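Slide 4 - What one session looks like

Start with the plain numbers. We record in blocks of 50 tries, and each block is one task with one person driving the arm. A good operator gets through 2 blocks before lunch. After that the motions get sloppy, and the model learns sloppy motions just as happily as clean ones.

Say a word about Vesta here, for anyone who missed the morning talk. It's the name of our kitchen task set, 12 tasks in all. Every task uses things you could find in a home.

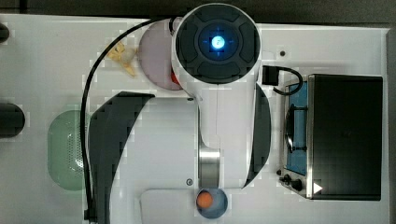
Iddrisu Sulemana

Point to the light blue bowl with the orange ball in it, then the toaster oven on the right. Everything on the table stays in the recording, whether or not the task uses it. The pink plate and the green colander are there for the model to learn to ignore when the instruction is about something else.

Mention that between tries the operator moves things by hand. Early on we put them back in the same spots, and the policy we trained in March would reach for the old spot even with the bowl moved. We threw out nearly 1,000 examples over that.

Pause for questions if there are any. Someone usually asks about failed tries. We keep them, with a label, in a separate folder - Lamptey has the script that sorts them.

Slide 5 - Labels

One sentence per try, typed by the operator right after it ends. Read two or three out loud from the handout.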